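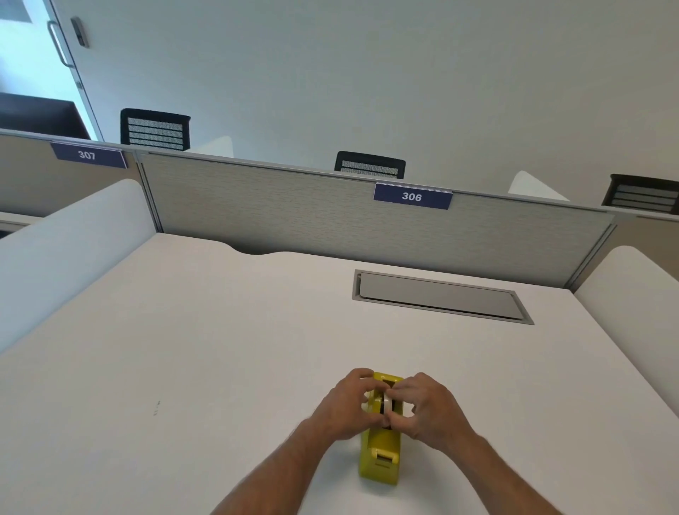
Last updated 7/26/24

Chanida Tanasarn
Thread, 14 posts

1/ I run the mailing side of a small seed swap called Khunthong. People send in seeds they saved, we split them up and mail them back out. A few of you asked how the spring round went, so this is the long answer.

2/ We mailed 292 envelopes in April. Last year it was a lot less. Most went to home gardeners, a few to schools.

3/ Beans were the bulk of it. Everybody saves beans. They dry on the vine and you can tell when they're ready. If you want to send something we're short on, send lettuce or onion.

4/ Onion seed doesn't keep. One year, maybe two if it stays cool. Please write the harvest year on the packet. We got a whole bag of onion with no year and I had to sprout-test it before I could send any out.

5/ Sprout test, for those who haven't done one: ten seeds on a damp paper towel, fold it, put it in a bag, leave it somewhere warm. Check after a week. Six or more is fine to share. That bag of onion gave me two, so it went in the compost.

6/ Squash is the other problem. If you grew two kinds of the same species near each other, the seed is probably crossed. It'll grow, you just won't know what you're getting. Label it "open, may be crossed" and I'll put it in the surprise pile. Some people ask for that pile.

7/ Packets. I fold them from plain paper and tape the bottom and one side. Leave the top for the person filling it. Small seed like poppy leaks out of any corner you didn't tape, so do the corners.

8/ Don't tape directly over seed. The adhesive grabs it and you lose half a packet of carrot that way.

9/ Postage went up again. A flat envelope is still cheapest, but beans make it lumpy and then it costs more. I now cap beans at 40 per envelope and spread them in one layer.

10/ Somebody asked about the Bonitz tomato. Yes, we still have it. It's a red paste type, late, splits if it rains hard in August. Almost 400 seeds left, so ask soon.

11/ We're out of Dreltach pea. Two growers are raising it this summer. If the rabbits leave them alone there will be some in the fall list.

12/ Storage – mine are in jars in the back of the fridge, with a little dry rice in a cloth bag at the bottom. A closet works too if the house doesn't get hot. The garage is a bad place.

13/ Fall round opens after Labor Day. Send clean, dry seed with the name, the year and your town. If you don't know the name, say where you got it. One sender per envelope, please.

14/ Replying to a question from last night: no, I can't take garlic or potatoes. They're too heavy and some states have rules about mailing them. Seed only.

Search posts Go

Contact | © 2024 Chanida Tanasarn | Back to top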